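# Curved desk with a return: how do I stop the right side from becoming a junk pile?

Posted in Home Office & Desks by **kilby_kitchen_table** 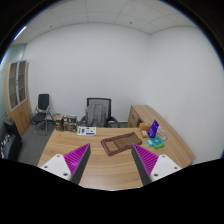
I inherited the big corner desk when my sister moved to Abera, and after years of working at the end of an ironing board I felt like a bank manager. It is a large light wood thing with a return that curves away along the right side, and a drawer unit built in at the far back of it. My plan was a grown-up desk with room to spread out. What I have instead is a town. The small boxes have settled on the right, orange, cyan and green, with a tan cardboard package in among them and a glossy blue-purple cover standing upright like the town hall. Meanwhile the woven mat sits out in the middle at an angle, because every time I straighten it I knock it again by lunch.

I clear the lot every Tuesday. By Thursday it's back - not the same things, necessarily, but the same amount of things. My husband says the desk is too big. I say the desk is fine and we are weak.

What I'd like to know:

- Is there any point putting a tray or a shelf on the return, or will I just fill that too?
- Should the mat stay? I put my coffee on it, and sometimes my elbow.
- The drawers are at the far end of the curve, so I have to get up or do a sort of rowing motion to reach them. Do people use drawers like that?

Budget is $30, and I'd be happier spending none of it. Please don't tell me to get rid of the desk. It took four people and a door off its hinges.

---

**Tuva Engebretsen**

I have the same shape of desk, in a darker wood and a worse mood. The return collects things for one reason: you can reach it without deciding anything. Your hand goes out to the right, lets go, and comes back empty.

So give the near part of the return a job. Mine has the lamp and the notebook I'm using that day. There's still a landing zone, but it's one shallow tray, and when the tray is full I have to deal with it before anything else goes down. Some weeks I deal with it by buying a second tray. I then have to take the second tray back to the store, and the walk does me good.

For the small boxes, open them and find out what's in them before you buy any storage. I once kept a box on my desk for 6 months, moved it carefully every time I dusted, and it was the packaging from the lamp. Anything that's really a box of something goes in the drawers. Flat boxes can be stacked in there on their sides, labels up.

About the drawers - yes, people use them, but only for what you need once a week or less. Stamps, spare cables, printer ink, the warranty for something you no longer own. Pens should never go in there. You'll end up with a mug of pens on the desk and a drawer of pens across the room, and both lots will be dry.

Keep the mat, and put a bit of rug gripper under it. The stuff sold for rugs cuts fine with kitchen scissors. One piece in each corner is plenty, and it peels off again if you change your mind.

---

**prarier_dad**

get a smaller desk

---

**Gudrun Sjöberg**

She asked you not to say that.

I agree with most of what Tuva wrote, except the tray. In my house a tray is an invitation. I'd stand the papers and books up in a plain upright file holder against the wall, where the return bends, and leave the flat part bare. Things standing up look as if they're waiting for somebody. Things lying down have moved in. You already have one standing up, so you're partway there. The round white thing next to it could go on a wall if it's a clock, or back in the kitchen if it's a plate. I can't tell which, and I'd like to know.

I'd also move the white sheet with the little green and blue graphics at the back left. One sheet looks innocent, but I've seen where that goes, and it ends with takeout menus.

Wipe the wood with a barely damp cloth once you've cleared it, going along the grain, then dry it. Put a coaster on that mat before you trust it with coffee. Woven mats have gaps, and coffee finds them.

Mine has stayed clear for 3 weeks now. I've started putting things on the chair.

---

**kilby_kitchen_table**

Thank you both (and thank you, prarier_dad, in your way). Rug gripper is on the list. I've opened the tan package and it was a refill for a tape dispenser I gave to the school sale. File holder this weekend, if I can find one that doesn't cost more than the desk did.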